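小型ベルトコンベヤにおける蛇行量と初張力の関係
機械工学実習Ⅱ 課題研究報告書

班員:Sabina Havlíček、Oldřich Šimko、Zdislava Beneš
指導教員:Lieselotte Böttcher

1. 目的

平ベルトを用いた搬送装置では、運転中にベルトが幅方向へ片寄る「蛇行」が生じる。蛇行が進むとベルト端部が側板に接触し、摩耗粉の発生、端部のほつれ、負荷電流の増大を招く。大型の搬送設備については調心ローラや検出スイッチによる対策が確立しているが、機長が短い小型機では取付けスペースの制約が大きく、据付時の調整だけで蛇行を許容範囲に収めることが多い。

本課題研究では、機長の短い平ベルトコンベヤを対象とし、(1)テール側プーリの平行度、(2)ベルトの初張力、(3)荷重の偏心、の三つの因子が蛇行量に及ぼす影響を調べた。あわせて、実習工場の調整手順書に記載されている「両側のねじを均等に締める」という指示が、実際にどの程度の再現性をもつかを検討した。

2. 原理

2.1 蛇行の発生機構

ベルトがプーリに巻き付くとき、ベルト上の各点はプーリ表面に対してすべらず、進入した方向に沿って運ばれる。プーリ軸がベルトの進行方向に対して直角であれば、ベルトは幅方向に移動しない。軸が角度θだけ傾いている場合、ベルトはプーリ軸に直角に巻き付こうとするため、一回転ごとに幅方向へ微小な変位が生じる。すべりを無視すると、プーリ一回転あたりの変位δは、巻付き長さをLwとして

δ = Lw・tanθ

で近似できる。変位は回転のたびに累積するので、復元作用がなければベルトは側板に達するまで移動を続ける。

2.2 クラウンの復元作用

プーリの中央径を端部よりわずかに大きくしたものをクラウンプーリという。ベルトが片側へ寄ると、径の異なる面に載ったベルトに面内の曲げが生じ、進入角が変化して中央側へ戻る向きの変位が発生する。蛇行量は、軸の傾きによる変位と復元作用による変位が釣り合った位置で一定となる。本報告では、この釣合い位置における中央からのずれを「定常蛇行量」と呼ぶ。

復元作用が有効に働くためには、ベルトがクラウン面に沿って変形している必要がある。初張力が不足するとベルト中央部だけがプーリに接触し、端部が浮いて復元作用が弱まる。反対に初張力が過大であると、ベルトの伸びによってクラウンの高さが相対的に小さくなり、軸受の負担も増す。したがって適正な初張力には上下の限界があると予想した。

2.3 荷重の偏心

搬送物が幅方向の片側に載ると、ベルトと受板の間の摩擦力が左右で不均一になる。摩擦力の大きい側のベルトは遅れる傾向を示し、結果として面内のモーメントが作用する。ただし受板支持の小型機では搬送物が軽く、影響は平行度に比べて小さいと考えられる。

3. 供試装置

3.1 ベルトおよび駆動部

供試ベルトは、実習工場の在庫品であるWukton製の樹脂被覆平ベルトで、周長は1007 mm、幅は60 mmである。継手はフィンガー継手で、加熱圧着されている。継手部の厚さを周囲と比較したが、マイクロメータで有意な差は認められなかった。

駆動は減速機付き直流モータにより、頭部プーリを直接駆動する。モータの回転数は安定化電源の電圧で設定した。電源にはStendexの実験用電源を使用し、電流は同機の表示値を読み取った。

3.2 張力調整機構

テール側プーリの軸受は左右独立の長穴で支持され、それぞれ一本の押しねじで位置を決める。ねじのピッチは左右とも同一である。調整量はねじの回転角で管理し、ダイヤルゲージで軸受の移動量を確認した。手順書では回転角のみを管理することになっているが、後述のとおり、回転角と移動量は必ずしも一致しなかった。

3.3 蛇行量の測定

蛇行量は、非接触式の変位計をベルト端部に向けて設置し、端部位置の変化として測定した。測定位置は、上側ベルトの中央断面とした。テール側に近い位置ではプーリ進入時の変形が含まれ、頭部側では継手通過時の振動が大きかったためである。変位計の出力はWurneoのデータロガーで記録した。

ベルト端部には裁断時のうねりがあり、一周ごとに同じ波形が現れる。この成分を除くため、ベルト表面に反射標識を貼って一周の開始点を検出し、無張力調整時の一周分の波形を基準として差し引いた。

4. 実験方法

4.1 準備

実験台の水準を確認したのち、コンベヤ本体を固定した。ベルトの内面とプーリ表面は、エタノールを含ませた布で拭き、十分に乾燥させてから組み付けた。組付け後は、各条件の測定に入る前に600秒間の慣らし運転を行った。予備実験で、ベルトを外して再度組み付けた直後は蛇行量が徐々に変化し、慣らし運転を省略すると測定値のばらつきが大きくなることを確認している。
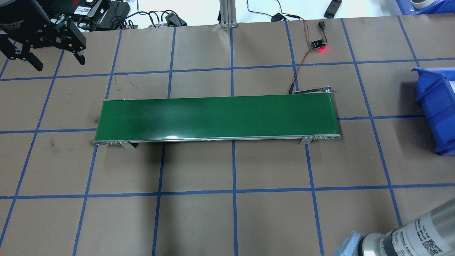 慣らし運転を行わずに測定値を補正することはできないか。
補正は困難である。組付け直後の変化はベルトの保管状態や巻き癖に左右され、同じ初張力でも変化の速さが一定しない。そのため、共通の補正曲線を定めることができない。

慣らし運転中は無負荷とし、終了後にいったん停止して初張力を再確認した。初張力が目標値から外れている場合は再調整し、慣らし運転からやり直した。この手順により一条件あたりの所要時間は長くなったが、後半の測定では再調整の回数が減少した。

4.2 初張力の測定

初張力は、ベルトの伸び率を指標とした。無張力の状態でベルト上面に二本の標線を引き、張力を与えた後の標線間距離を測定して伸び率を求めた。標線間距離の読取りにはノギスを用い、読取り者はŠimkoに固定した。張力計を用いる方法も検討したが、スパンが短く、測定子を当てること自体が張力を変化させるため採用しなかった。

4.3 測定条件

(a)平行度の影響:初張力を一定とし、テール側の片方の押しねじだけを段階的に回して軸の傾きを与えた。
(b)初張力の影響:軸の傾きを一定とし、左右の押しねじを同じ移動量だけ送って伸び率を5段階に変化させた。
(c)偏心荷重の影響:(b)で最も安定した条件において、おもりを受板上のベルトの左右いずれかに偏らせて載せた。

ベルト速度は全条件で同一とした。各条件とも定常状態に達したことを波形で確認してから記録を開始し、ベルト一周ごとの平均位置を算出した。

4.4 測定順序

温度上昇の影響が特定の条件に集中しないように、(a)と(b)の測定順序は乱数表で決定した。(c)はおもりの着脱だけで条件を変更できるため、左右を交互に測定した。実験は8月に実施し、実習工場の空調は終日運転とした。

5. 結果

5.1 平行度の影響

軸の傾きを増すと、定常蛇行量は傾きに対してほぼ直線的に増加した。傾きの向きを反転した場合も同様であり、直線の勾配に左右差は認められなかった。ただし、直線は原点を通らず、ダイヤルゲージ上で左右の移動量を等しくした状態でも、ベルトは駆動側から見てわずかに左へ寄った位置で安定した。

傾きが大きい条件では釣合い位置が存在せず、ベルト端部が側板に達した。この場合は接触の時点で運転を停止し、定常蛇行量の集計から除外した。接触時にはモータ電流の増加がみられ、側板内面に緑色の粉が微量付着した。

5.2 初張力の影響

伸び率が最小の条件では、定常状態に達した後も端部位置がゆっくりと変動し、一周ごとの平均位置のばらつきが最も大きかった。また、起動時に頭部プーリ上でベルトがすべる現象が観察された。伸び率を高めるにつれてばらつきは減少し、中間の条件で最小となった。さらに伸び率を高めると、ばらつきはほとんど変わらず、定常蛇行量だけが再び増加した。

モータ電流は伸び率とともに単調に増加した。蛇行量が最小となる条件と、電流が最小となる条件は一致しない。実用上は、すべりが発生しない範囲で電流の小さい側に設定する考え方もありうるが、本研究では蛇行の安定性を優先して中間の条件を適正とした。

5.3 偏心荷重の影響

おもりを左右に偏らせた場合、ベルトはいずれもおもりを載せた側とは反対の向きに移動した。移動量は、平行度を一段階変化させた場合の移動量より小さかった。おもりを取り除くと端部位置は元の値に戻ったが、戻るまでに要する周回数は一定しなかった。

5.4 ねじの回転角と軸受移動量

左右の押しねじを同じ角度だけ回した場合の軸受移動量を比較したところ、締める方向では左右がよく一致した。緩める方向では、ベルト張力だけで軸受が押し戻されるため、長穴内の摩擦により移動が遅れ、左右に差が生じた。この差は、いったん緩めた後に締め方向で位置決めすると解消した。

6. 考察

6.1 原点のずれについて

5.1で直線が原点を通らなかった原因として、ダイヤルゲージの取付け誤差、頭部プーリ側の平行度誤差、ベルト継手の直角度誤差が考えられる。このうちゲージの取付け誤差は、左右のゲージを入れ替えて測定しても結果が変わらなかったことから主因とは考えにくい。継手の直角度誤差であれば、ベルトを裏返さずに進行方向だけを反転して組み付けたとき、片寄りの向きも反転するはずである。反転して測定したところ、片寄りの向きは変わらなかった。以上から、頭部プーリ軸がフレームに対してわずかに傾いている可能性が高い。

フレームのねじれによっても同様の片寄りは生じる。Michalíkの講義資料では、架台の水平が出ていても脚部の締付けによって本体がねじれる例が示されている。本実験では脚部の締付けトルクを管理していないため、この影響を分離できていない。

6.2 復元作用と初張力

初張力の低い条件でばらつきが大きかったことは、2.2で予想した端部の浮きと整合する。停止状態でテール側プーリとベルトの隙間にすきまゲージを挿入したところ、伸び率が最小の条件では端部に最も薄いゲージが入り、中間の条件では入らなかった。ただし停止時の接触状態が運転中と同じである保証はなく、直接の証拠とはいえない。

初張力の高い条件で定常蛇行量が増加した点については、クラウンの効果の低下と、張力によるプーリ軸のたわみの二つが考えられる。軸のたわみは左右対称であれば片寄りを生じないが、頭部側にもともと傾きがあれば、これを強める向きに作用しうる。両者の区別には、クラウン高さの異なるプーリを用いた比較が必要である。

6.3 手順書の記述について

「両側のねじを均等に締める」という指示は、締め方向の操作に限れば妥当である。しかし、張り過ぎたベルトを緩めて調整する場合は、回転角が均等であっても軸の平行度は保証されない。手順書には、一度目標より緩めてから締め方向で合わせる旨を追記することが望ましい。この提案は実習工場のMikuš技術員に提出し、次回改訂の検討事項として受理された。

6.4 誤差の検討

標線間距離の読取り誤差は、伸び率の一段階の差に対して無視できない大きさであった。標線自体の太さが読取りに影響しており、線の中央ではなく一方の縁で読むように途中から統一した。統一前の測定値は破棄し、該当条件を再測定した。

変位計については、ベルト端部の反射率が一様でないことによる出力の変動が確認された。一周分の波形を差し引く処理により大部分は除去できたが、反射標識の直近では残差が大きかったため、当該区間を平均の計算から除外した。

7. 結論

本供試機の定常蛇行量は、テール側プーリの平行度に最も強く依存した。初張力には蛇行の安定する中間の範囲があり、これを下回るとばらつきが、上回ると片寄りが増加した。偏心荷重の影響は、本実験の荷重範囲では平行度の影響より小さかった。

8. 今後の課題

・脚部の締付けトルクを管理した条件で、原点のずれを再測定する。
・頭部プーリ軸の平行度を三次元測定機で確認する。
・ベルト速度を変化させ、定常状態に達するまでの周回数を比較する。
・伸び率の測定を画像計測に置き換え、読取り誤差を低減する。

9. 役割分担

装置の組付けおよび張力調整:Beneš
標線の読取り、電流の記録:Šimko
変位データの処理、報告書第5章および第6章の執筆:Havlíček
その他の章は全員で執筆し、Böttcher先生の指摘により第2章の式の符号と第4章の測定順序の記述を修正した。

付記

提出版の測定記録は、条件番号順に並べ替えてある。実際の測定順は、記録用紙右上の通し番号を参照のこと。再測定した条件については、通し番号の後にRを付した。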